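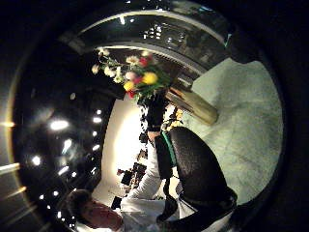

Dunbar wants two more hand-held units before we order anything for the arm, and asked again why we can't buy the arm first and make do with the grippers we have. Fair question. I said I would put the figures down properly, so this entry is mostly that.

September 30, 2021

Flower task, equipment planning

Position today: the bouquet work is eating glove-side kit faster than the budget sheet allows for. Cables are the weak point, then the straps. The Skandus quote for a spare cable and strap set is 1041 per unit, delivery in June if we miss this order window. Brenitz came in at 1000 but leaves out the wrist mounts, so it is the dearer of the two once those go on.

Vase handling also needs a line of its own. I had it under consumables with the flowers and it got lost. Glass on a cloth is a fair test of grip, and I want to keep it in the task list — but we should budget for breakages and stop borrowing from the stationery money.

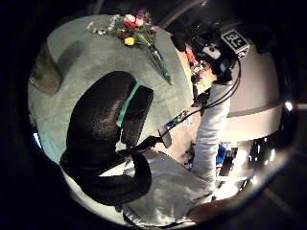

Orders to raise

1. Two hand-held units, same model as now. Mixing models means a second set of calibration files and I don't want to keep both.
2. Skandus cable and strap sets, up to 4. Ask if the price drops for the full number.
3. Printed markers on stiffer backing. Cheap, can go on the card.
4. Arm: hold. Zorkum will keep their offer open into the next budget year, in writing.

On the arm, my worry is still the mounting. The Zorkum base wants a fixed bench and we have been working at a round table with a cloth on it. A bench is not in the quote. Nor is the electrician. Check both before the next version of the sheet goes round.

Soft fabrics: no extra spend. What we have in green will do.
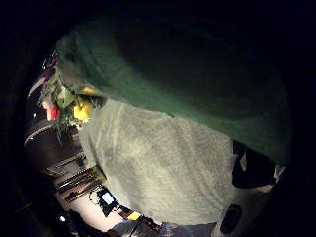 Flowers against the two green fabrics, sensor kit on the forearm.

Still to do: chase Brenitz for a price with mounts included, and move the vases to their own line.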